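坐姿与座椅 讲义（第二部分）
办公环境与身体 课程用，边讲边补，版面乱请见谅

上次讲到站立工作，没讲完的那点（脚踏、轮流换重心）自己看讲义第一部分末尾，不再重复。今天全讲坐。

先说课上要用的词，后面不再解释：
坐骨结节——臀部下面那两块骨头，手垫在屁股底下能摸到
骶骨、尾骨——后面，正常坐姿不该主要受力
腘窝——膝盖后面那个窝
座深——座面前沿到靠背的水平距离
座高——地面到座面最高点，注意是人坐下去以后的，不是空椅子的
有效座深——扣掉靠垫、腰枕占掉的那一段

最后这个考试爱考，每年都有人写成座深。

一、人坐下去以后发生什么

站着的时候骨盆前倾，腰椎有自然的前凸。一坐下，大腿抬平，大腿后侧的肌肉拉紧，骨盆被往后带，腰椎的弧度变平，有人甚至反过来变成后凸。这就是“塌腰”。跟意志力关系不大，大部分是几何问题。叫人“坐直”能坐直几分钟，过一会儿又回去了。

重量走哪里：上身的重量经脊柱到骨盆，经坐骨结节到座面。一部分经大腿到座面，一部分经小腿和脚到地面，靠背和扶手再分走一些。画受力图的时候这几条都要有，上次作业很多人漏了扶手。

硬板凳上，压力集中在坐骨结节下面很小的一块。软椅子上摊开了，最高压力降下来。听上去越软越好，但是：
太软，骨盆没有支撑，左右歪
太软，大腿和臀部外侧也受压，那些地方本来不适合长时间承重
太软，换姿势费力，人就懒得换
太软，站起来困难，老年人尤其明显

所以讲座面只讲软硬是不够的，要看软在哪一层、压到底没有。“触底”这个词记一下：填充物被压实，再往下没有行程了，人等于坐在底板上。手按着很软的垫子，坐上去往往触底最快。

二、压力、剪切、微气候

三样分开讲，最后是一起作用的。

压力：垂直于皮肤的力。时间比大小重要，或者说两个要一起看。短时间压力大一点问题不大，小一点的压力持续很久反而出事。轮椅使用者、术后病人、感觉减退的人风险高，因为不会自己挪。普通办公人群一般会挪，不舒服是信号，别想着把信号完全消掉。

剪切：平行于皮肤的力。往前滑的时候最典型，皮肤被布面粘住，骨头往前走。靠背往后倒而座面不跟着倾斜，人就往下出溜，剪切就上来了。同步倾仰的椅子解决的主要是这个。

微气候：温度和湿度。泡沫隔热，坐久了发热出汗，皮肤变软，更怕摩擦。网布透气，但网布张力松了以后中间兜下去，两边的框架会顶大腿。买二手网椅一定先坐一坐边上。

Stela Căpraru 上次来代课的时候讲过一个简单的排查顺序，抄在这儿：先问哪里不舒服，再问什么时候开始，再问做什么的时候最明显，最后才看椅子。很多同学一上来就去量椅子，量了半天发现人家是显示器放偏了，整个上身拧着。

三、调椅子的顺序

顺序很重要，反了要重来。

先调座高。脚平放地面，大腿大致水平，膝盖略低于髋部也可以。鞋要穿平时上班穿的那双。桌子太高又不能降的，座高迁就桌面，脚下加脚踏。桌子太低的没什么好办法，垫桌腿。

再调座深。人坐到最里面，背贴靠背，座面前沿和腘窝之间留两三指宽。留少了压迫小腿后面，人会不自觉往前坐，背就离开靠背了；留太多大腿没托住。

然后是腰部支撑。高度对着腰带线稍上面，不是越顶越好。顶得太狠人会往前躲。

扶手放在后面调。肩膀放松，手肘自然垂下来，扶手刚好接住。扶手太高耸肩，太低人往一边歪。扶手撞桌沿导致椅子推不进去的，宁可降下来不用。

最后调倾仰的阻力。往后靠应该不费劲，也不该一下倒下去。很多办公室的椅子从买来就锁死在直立位置，坐的人不知道有这根杆。实习的时候去 Trirnberg 那层楼看，先问一句倾仰锁没锁，能省不少事。

调完别马上走。坐一刻钟再问一次。

四、案例：座深争议

Claveck 办公楼换过一批椅子，换完投诉反而多了。椅子本身没毛病，座深可调，腰托可调。问题在于没人教怎么调，出厂座深在最长那一档，矮个子的同事全都坐在前半截，背后空着一大块，然后各自去买腰枕塞进去。塞了腰枕以后腰舒服了，有效座深又变短，高个子又学他们塞，大腿悬空。

Leonie Harawira 写的那份回访（课程网盘里有，文件编号 1063，别找错成前一版）建议读两遍。第一遍看她怎么问，第二遍看她怎么不下结论。她把“椅子不好”拆成了“够不着靠背”“大腿前面勒”“坐着热”“转身时扶手碍事”，拆完以后一半的事情当场拧个旋钮就好了。

要会自己复述：
为什么换了更贵的椅子投诉会变多
腰枕解决了什么，又带来了什么
如果只能给每人讲一分钟，讲哪一个旋钮
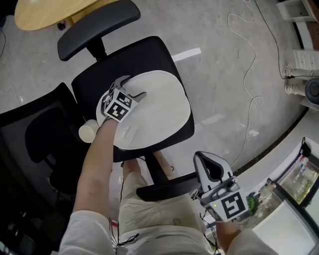

五、加坐垫之前要想的事。坐垫是最便宜的改造，也是最容易把前面调好的东西弄乱的改造，因为它改的是座高，而座高是第一步。加了垫子，座高、扶手相对高度、腰托相对高度全变，要从头再调一遍。其次看形状和座面合不合。像图里那种米白色椭圆垫放在黑色办公椅上，盖住了座面的大部分，四周还露着一圈黑边，那就要问大腿外侧和前沿压在哪里：在垫子上，还是正好骑在垫子边缘。骑在边缘上会有一道台阶，坐久了容易勒。椭圆的、圆的、方的都有这个问题，只是台阶的位置不同。再看垫子会不会跑，光滑面料配光滑座面，人往后挪一次垫子往前走一点，一个上午下来垫子已经探出去了，座深也跟着变。

边缘这个问题展开说几句。座椅厂家会把前沿做成往下弯的，业内叫瀑布边，目的是让大腿后侧离开座面的时候没有硬棱。垫子放上去，这条弯边经常就被盖掉或者架空。检查方法：人坐好，手掌平着从膝盖后面往里伸，能不能顺滑伸进去，伸到哪里碰到硬的。碰到的地方让本人用手指给你看，不要你替他说。

常见填充：
普通海绵，便宜，塌得快，按密度和硬度分，两个不是一回事，密度高不等于硬
慢回弹，贴合好，对温度敏感，冬天刚坐上去偏硬，坐热了才软；散热差
乳胶，回弹快，重，怕晒
凝胶，凉一阵子，热容用完就不凉了；重
充气，可调，要有人会调，气打太足等于坐在球上，气太少就触底
棉、羽绒一类，软但移位，要经常拍

中间开洞的那种（环形、U形）：课上有人问能不能推荐。答：尾骨痛的短期可以试U形，开口朝后，别放反。环形的不建议长时间用，洞周围一圈压力升高，中间的组织没有托着。普通办公人群没有必要。

厚度：不是越厚越好，再说一遍。厚了座高上去，脚够不着，又要脚踏，一环套一环。矮桌子上加厚垫，大腿就顶到抽屉了。

六、坐多久

没有一个姿势可以坐一天。最好的坐姿是下一个坐姿，这话你们都听烂了，但考试写这句不给分，要写出机制：换姿势让受压部位轮换，椎间盘的液体进出靠的是加载和卸载交替，小腿肌肉收缩帮助静脉回流。三条写两条就行。

提醒类软件，Nogueira 那个小组试过一阵，弹窗一开始有用，后来大家练出了不看就关的本事。后来改成环境上的安排，打印机挪远，水杯换小的，电话站着接。效果更持久一些，不过他们没有对照，只能当经验看，作业里引用要写明这一点。

站坐交替的桌子：上次讲过。补一条，椅子是按坐的高度调的，桌子降下来以后要回到同一个高度，没有记忆按键的桌子贴一条胶带做标记。

七、评估的时候怎么记

表格不要自己发明，用课程统一那张。几个容易填错的：

座高，写人坐着时的。空椅子的高度另起一栏，标“空”。
座深和有效座深分开写，有腰枕就两个都填，没有就写一样的数，别空着。
不适部位用身体图标，不要只写“腰痛”，腰的左边右边、靠上靠下差很多。
外加物品写清楚，垫子、靠枕、折起来的衣服、毛巾卷都算。写放在哪儿，别写“有垫子”三个字就完了。
本人原话抄下来，加引号。

举个记录的例子，格式照这个来：
“坐前半截，背未靠。座深最长档。腰枕一只，自购，位置偏高，抵肩胛下缘。本人说‘下午开始酸，往后靠反而更酸’。先取下腰枕，座深调短两档，腰托下移。一刻钟后再问。”

这里头没有一句评价，读的人也知道该往哪边想。上次交上来的有人写“坐姿极差”，这不叫记录。

测量单位统一毫米。座高填 500 就是 500，别写半米。卷尺从地面量，地毯厚的压实了再量。有人从轮子上缘量起，那份整个作废重做了。

拍照要征得同意，不拍脸，侧面一张就够，相机高度放在髋部。从上往下拍的照片看不出骨盆角度，可以看座面和垫子的关系，不能拿来判断坐姿。

八、特殊人群，时间不够，只列提纲

孕期：座深要经常重新调，腰托减弱，扶手要能借力站起
身材较小的：先解决脚，再解决背
身材较大的：看座宽和扶手间距，看承重标识，别只看标识
术后：听医嘱，我们不给意见
轮椅使用者：坐垫属于医疗器材范畴，转介，不要自己换垫子试
老年：座高略高一点好站，扶手前端要伸得够远

Pollura 养老那个案例下回讲，先看阅读材料里关于扶手长度的那几页。

九、作业

找一把自己常坐的椅子，按第三节的顺序调一遍，每一步前后各写一句感受。不许写“舒服”“不舒服”，写部位。

然后加一样东西（垫子、折叠毛巾、书都行），再评一遍，说明它改变了哪几个尺寸，哪几项要跟着重调。如果加的东西比座面小，画一张俯视草图，标出它的边落在大腿的什么位置。草图手画就好，别用软件画得很漂亮然后没标尺寸。

六月之前交，交到 11 号柜，电子版同时传网盘。两人一组可以互评，名字都写上，互评的那一位要在对方记录上签字。

答疑里问得多的：

健身球能不能当椅子。短时间玩玩可以，没有靠背没有扶手，坐久了一样塌，还有滚走的风险。写评估建议不要写这个。

跪椅。打开了髋角，腰的弧度确实容易保持，但压力转到小腿前侧，进出也麻烦。适合轮换着坐。

坐垫多久换。看触底，手掌放在垫子下面，人坐上去，掌心能清楚摸到坐骨就该换了。手会疼，让他慢慢坐。

翘二郎腿。偶尔翘没事，总翘同一边的问一下座高是不是高了，脚不着地的人很爱翘。

头枕。打字时用不上，往后靠看东西时才用，调的时候人要先靠下去在调，不要坐直了调。

下次带卷尺，布的不要，会拉长。穿平底鞋来。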